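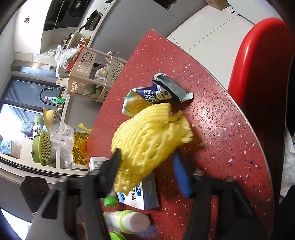 The red table in the kitchen, and what stays on it

17 June 2025 — by Silvana Pacheco
Last updated at 4:15 p.m.

In the last issue I asked the readers which place in their home collects the most small things. I expected to hear about the hallway. Most of you wrote about the kitchen table, and I must say it is the same with us. We have a red one with a rounded edge and small light specks in the surface, and the specks are very good at hiding crumbs. They do not hide a snack wrapper.

When we moved to Mernwood in January, the table was the first thing we put in its place, before the beds. For a few weeks we ate there, opened the mail there and kept the screwdrivers there. The screwdrivers have gone to a drawer now, but the habit stayed. A person comes in with something in the hand, the table is near, and the thing is put down. After two days there is no place for a plate.

So I started to clear the table every evening before we cook. It takes me less time than boiling the water for pasta. I want to describe how I do it, as several of you asked for something more exact than "keep it tidy."

First I bring the bin to the table. For a long time I did the opposite and carried each wrapper across the kitchen, and on the way I found another task and forgot the first one. Now the round black bin comes to me. I hold it close to the edge and the light things go in directly. Snack wrappers are first. If there are still chips inside, somebody has to eat them or say goodbye to them that same evening.

Then the foam nets from the fruit. I had a weakness for these. They are yellow and soft, they protect a pear or a mango so nicely, and I thought that I would surely use them again. I kept them in a bag behind the flour, and I did use two, between glasses, when we packed for the move. The rest only sat there. Cleiton Cavalcanti, my neighbor on the same floor, keeps his for wrapping Christmas balls, and if you have such a plan I think it is a good one. I have no such plan, so mine go out. Please ask what your building accepts, because here in Loveck the foam is not taken with the paper and not with the bottles. 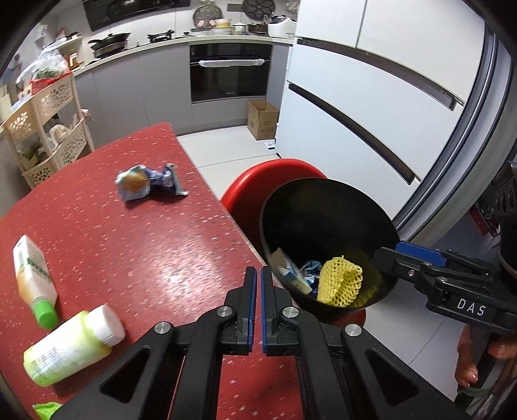
In the bin: a yellow fruit net, a small carton and a crumpled wrapper.

The small cartons need a little more patience. Before I throw one away, I look inside, and then I look at the side where the text is printed very small. Once I threw out the box of an ointment and kept the tube, and a week later I had no idea how many times a day to use it. If the paper with the instructions is still needed, I fold it around the tube with a rubber band. If the box is empty and I know the product well, I press it flat before it goes out.

Bottles I do not treat as garbage until I have picked them up. A plastic bottle lying on its side looks finished even when it is half full, and I have been wrong about this in both directions. I lift it, I close the cap properly and I stand it upright at the back of the table. When the whole table is done, I take all the standing bottles together to the cabinet. Pill bottles go to the high shelf immediately — this is the one thing I do not leave for later, because my nephew visits us and he can open more than his mother believes.

After that I wipe. A soft cloth with warm water is enough for a shiny surface like ours. I go along the edge also, where fingers leave the most marks, and then over the backs of the red chairs, which are glossy too and show everything. I used a rough sponge one time at our old apartment and the marks never left that table, so I would not recommend it to you.

Two things are allowed to stay after wiping: the salt and whatever fruit we will eat the next day, without the nets. My husband would like to add the newspaper. We are still discussing it.

If you have your own order for doing this, please write to me, or leave a note in mailbox 17 by the stairs. Mrs. Honorato already told me that she begins with the chairs, and I am curious why. For the next issue I would like to write about the refrigerator door and the jars that live there, so if you own a mustard with a history, I would be glad to read about that as well.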